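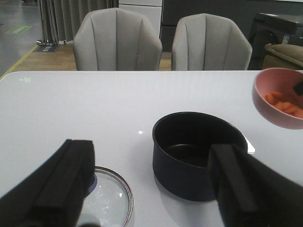 Saucepan, glass lid and chopped carrot on the Sollell kitchen table.

Gostis is looking for robot operators (part-time, on site)

Gostis is a small company which teaches robot arms to do kitchen work. For our project Sollell we need people who will guide the arm by hand controls and record good examples, so the learning system can study them later. We have 3,922 accepted recordings at this time, and they are not enough. New operators can start in October.

You do not need to know programming. You do not need to have worked with robots before. We have had good results with people who came from sewing, dental work and restaurant kitchens.

What you will do

You will receive a task in simple words, for example "put the lid on the pan", and you will perform it with the arm while the cameras are recording. Then the table is arranged again in a different way and you repeat the task. There are 62 tasks in the present list. Most of them use ordinary pans, bowls and food.

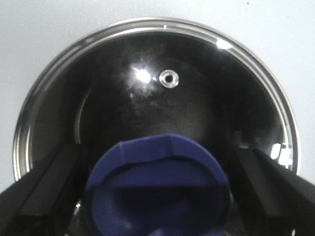 Lids are the task where new operators spend the most time, and we ask for patience with them. A movement which is too fast teaches the system a bad habit, even when the lid arrives in the right place. You will learn to bring the arm above the lid and stop for a moment with one finger on each side of the blue knob, before you close. The glossy black face reflects the lights strongly, so it is better to judge your position from the knob and the steel rim than from the reflections.

After each recording you mark it in our program Bugti as good, doubtful or bad. Please be strict with yourself. A bad recording with a correct mark is no problem for us. A bad recording marked as good makes much work for the person who reviews it.

Hours and pay

One session is 50 minutes of recording, followed by a break. We offer three or four sessions per day, and you can choose mornings or afternoons. On Friday we record mornings only. Pay is by the hour, and breaks and training are paid the same as recording. We do not pay by number of recordings, because then everybody hurries.

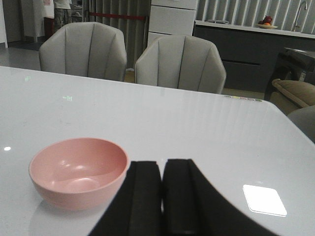 Training takes four days and is done in pairs. On the first day you only move the arm and learn how it answers to your hands. After this you practice with one light object, such as the small pink bowl, with nothing in it, standing a little to the left of the fingers so you must come to it from the side. The handling of pans and lids comes on the third day. A new operator usually reaches 400 accepted recordings in around six weeks, and from there you may ask for the longer tasks, where several steps are joined in one recording.

What we ask from you

You should be 18 years or older and able to sit and concentrate for a full session. Good eyesight is necessary, and glasses or contact lenses are fine. Left-handed persons are very welcome, the controls can be changed in a minute.

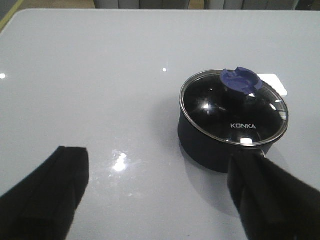
You should also be able to write a short clear note in English when something went wrong, such as "finger slipped from handle" or "lid not flat". Perfect grammar is not needed. We ask that you stay with us for three months at least.

How to apply

Write to us through the form on this page, with a few lines about your hand work or hobbies and the hours which suit you. A resume is useful but not required. We invite every suitable person for a one-hour trial at our rooms in the Dastari building, second floor. The trial is paid. Please wear sleeves which you can roll up, and leave rings and bracelets at home.

We answer all applications within ten days.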